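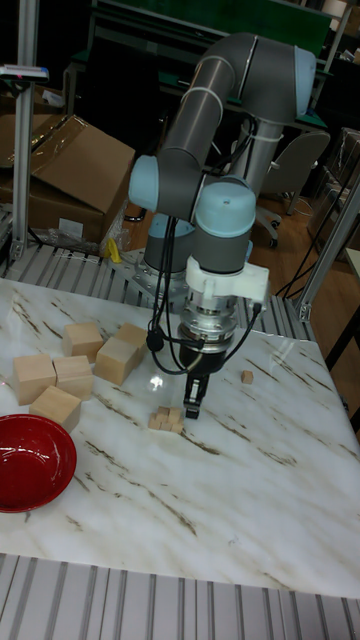 Small Cubes, Slow Fingers

Sorting objects by size is an easy job for a robot arm until the objects get very small. A two-finger gripper can close on a large block with a good deal of error in its aim and still lift it. With a tiny cube, the same error puts a fingertip on top of the piece, or pushes the piece into its neighbors.

Hülya Avcı and Clyde Okafor have spent the months since August on that problem at Sinard, where they work on manipulation learning. Their test is plain. Wooden blocks of mixed sizes are placed on a tabletop with a bowl, and the arm must pick up one named piece and put it in the bowl. The large blocks serve as the control case. The small cubes, set down singly or bunched together, are where most policies fail.

Their method, called Idard, splits each grasp into 2 stages. The first is a learned policy trained on 1,000 demonstrations, in which an operator guided the arm through the full motion. It brings the fingers to a point just above the target and stops. The second stage takes over for the last part of the descent. It proposes 5 candidate grasps, scores each for the chance of touching a neighboring piece, and carries out the best one at reduced speed.

The scoring step matters most in clusters. When cubes lie face to face, there is often no free gap for a finger, and every candidate scores badly. Idard then closes the fingers slightly and nudges the group before it scores again. Okafor describes this as the least elegant part of the system. It is also the part they have rewritten most often.

Avcı is more concerned with the table. Marble patterning produces edges that a vision model can mistake for the side of a block, and overhead lights leave bright patches on a polished top. The pair kept both conditions in training – a matte gray surface gave cleaner results but poor transfer.

Single cubes are now handled nearly as reliably as large blocks. Clusters are not. The usual failure is a double pick, with a second cube carried along between the fingers, and the policy has no means of noticing it. A check on finger width after closing is the next change planned. Tests on a second arm, at Prorov, will follow once that check is in place.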